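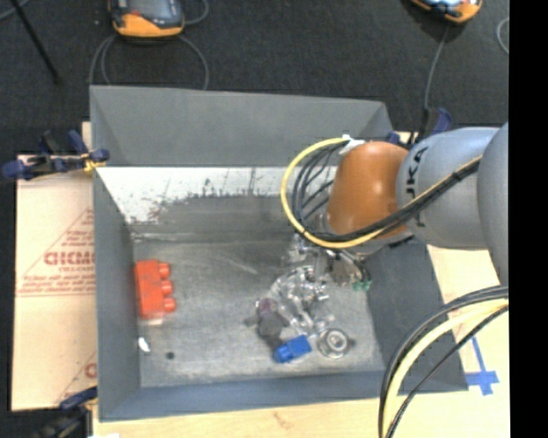 How do I read the waiting list figures for my local hospital trust?

Posted by Kiran Kashyap in Health figures and statistics

Hi all, hoping someone with a better head for numbers can help me. My mum has been referred for a hip replacement and I've been trying to work out how long she's likely to be waiting. The Jendham hospital puts out a monthly sheet and the June one says the median wait for orthopaedics is 34 weeks. Fine, I thought, so she'll be in by then. But when I rang the booking office on Friday the woman I spoke to said plenty of people on the list had been waiting a lot longer than that and she wouldn't like to promise anything.

So which is it? Is the sheet wrong, or was she just covering herself? I also don't understand why the total on the list went down by 139 since the month before when the median went up. Surely if there are fewer people the wait gets shorter? I've read the notes at the bottom and they might as well be in Greek. Mum keeps asking me for a date to tell my aunt in Plutov (who wants to come and stay and look after her) and I haven't got one to give her.

Thanks in advance!

Marijke Mulder

Hi Kiran, sorry to hear about your mum, hips are miserable things to wait for. I used to type up sheets like these for a living, a good while back now, so I'll have a go.

First thing, the median is the middle person. If you lined up everybody on the list in order of how long they'd been on it, the one in the middle has been there 34 weeks. Half have been waiting longer, and some of those will have been waiting a great deal longer, so the booking office and the sheet are both right.

The second thing catches nearly everybody out. Most of these sheets have one figure for people who are still waiting and another for people who were treated that month. They can be miles apart. The one for people still waiting doesn't tell you how long anybody waited in the end, only how long they've clocked up so far. Have a look at the heading of the column. If it says "incomplete" anywhere, it's the still-waiting one. What you want for your mum is the "completed, admitted" one if they print it, and even that is telling you about people who joined the list ages ago.

As for the 139, a list can shrink and get older at the same time! Say the hospital clears a lot of quick cases who only joined recently, or fewer new people get referred. The ones left behind are the long waiters, so the middle person is now somebody who's been there longer. It can also happen when they tidy the list up and take off people who've moved away or been counted twice. There's usually a line about it in the notes, often called "validation" or something equally unhelpful.

One more thing to check is whether "orthopaedics" on your sheet is everything from knees to bunions. Ours always was. Hips may be running quite differently and you can ask the hospital for the split. They gave it to me over the phone when my husband was waiting, though I had to ring twice.

Luuk Jacobs

don't bother with the sheets, I waited way past what ours said. ring the consultant's secretary and say she can come in at short notice if there's a cancellation. that's how my dad got his done

Roos Verstraete

Marijke's covered most of it, so I'll only add a bit. If the list is small the median jumps about a lot from month to month. With 2000 people on it I wouldn't worry, but if it's a couple of hundred then one bad month will shove it up and it may well drop back again. I'd look at the last year's worth if the hospital keeps the old sheets up and see which way it's drifting.

Also check which date they start counting from. On ours it's the day the hospital receives the GP's letter, so your mum may be further along than you think if you've been counting from her first appointment. It should be on her referral letter, or the GP's receptionist can look it up for you.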